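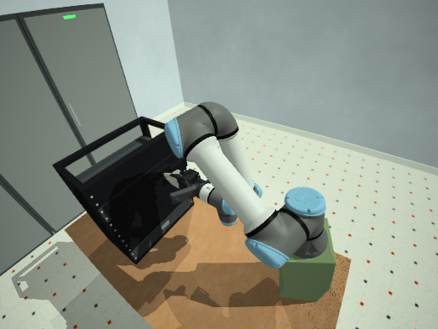 Robot arm on its green pedestal, reaching into a black rack.

Winter show: what we know so far

The Trestcombe Players will do a ghost story this February, having lost the vote on a musical by a margin Hannelore Wyss describes as "healthy." It's called The Lodger at Claden, it runs three nights, and it has one set, a parlor. After last year's revolving lighthouse, the building crew asked for a parlor in writing.

Hannelore directs. Deepak Lodhi plays the lodger, who is either dead or behind on his rent, and the script takes most of two acts to decide which. Fabian Ammann is the landlord. He has already learned his lines and would like the rest of the cast to know it.

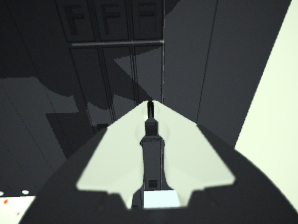 Auditions for the smaller parts are on Saturday, 28th November, in the upstairs hall. Bring something to read that lasts under 3 minutes. Last year we heard the same speech from Hamlet five times, twice from the same man, so please consider a comedy. We need two aunts, a doctor and a voice behind a door. The voice has the best jokes and never has to buy a costume.

Kilian Reisinger is doing the music again, on the upright piano with the sticky pedal. He says the pedal suits a ghost story. He said it suited Oklahoma, too.
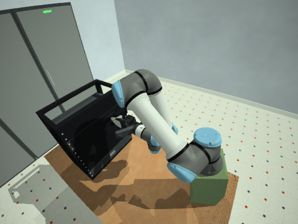

Tickets go on sale after New Year's. The hall seats 100 if people are friendly and some 50 if they keep their coats on the next chair. Row 13 is still behind the pillar and still full price. Vinzenz Eder has the seating plan and will hear complaints during intermission, when he will be hard to find.

If you can sew, hem or iron, leave your name at the box office. The aunts' dresses came out of storage a good deal smaller than they went in.

Print this page | E-mail this to a friend

You're receiving this newsletter because you signed up at a performance. Unsubscribe at any time.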